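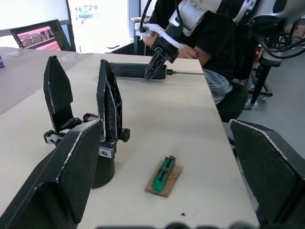

Gripper on a cylindrical base, light wooden tabletop

Speaker notes: Reporting on a city before the big race comes to town
Kristóf Barta

Start on time even if people are still finding seats. Thank Virgilio for the introduction. Say the slides go up on the site tonight.

Opening

I make web video with Virgilio Gatchalian. We spent seven months in Praltville before the Skarnen cycling race finished there. We did not cover the race. By the time the riders came in we had stopped filming.

What we wanted to know was what a mid-sized city does to itself when it knows the cameras are coming. Streets get paved. Parking rules change. People who rent rooms start doing sums.

Ask for hands: who has worked in a city during a big sports event? Who went back the year after? Expect far fewer the second time. Move on, don't comment.

How the series was built

Nine episodes, each between four and six minutes. One street per episode. We picked the streets from the route map on a Saturday morning and walked all of them before we called a single press office.

Two of us on every shoot, one asking and one filming, and we swapped. Virgilio is better at the asking. Say this, he'll be in the room.

Text pieces went up next to each video. Most readers came for the text. We had planned it the other way around and changed the page layout in January, text on top, video halfway down.

Play clip 1 (Carosard Street, the bakery). No sound for the first few seconds, that is how it was cut.

Carosard Street

The finish straight. The city moved the weekly market two blocks north so the road could be widened. The stallholders were told it was temporary. When we asked for the date it would move back, we got three different answers from three offices — read them out from the handout, slowly.

Some stallholders did better in the new spot. Leave that in. The first edit did not have it and the episode was worse.

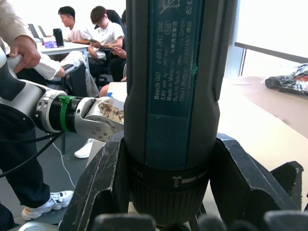 Bosch GO cordless screwdriver, 3.6V

Money

People always ask. The series cost roughly 9,000 euros, not counting our own time. A small grant paid for travel and subtitles. We did the rest between other jobs. If somebody asks about the race organizers: they offered us passes and a hotel, we took the passes for one day and paid for the hotel.

What went wrong

We relied on one translator for too long. When she was ill we lost two weeks, and the Juhász housing episode went out after the council vote it was about. It should have gone out before.

We also published a map with a wrong street name. A reader wrote in within the hour. The correction is still at the top of that page.

Skip this next part if it's past 4:40.

Going back

We went back in the spring. The road is good. The market is still two blocks north. The banners were down except for the one on the parking garage. Play clip 2, no talking over it.

Questions

Repeat each question into the microphone. Virgilio takes anything on cameras and sound. I take permits, rights and the council. Handouts are by the door, email address on the back.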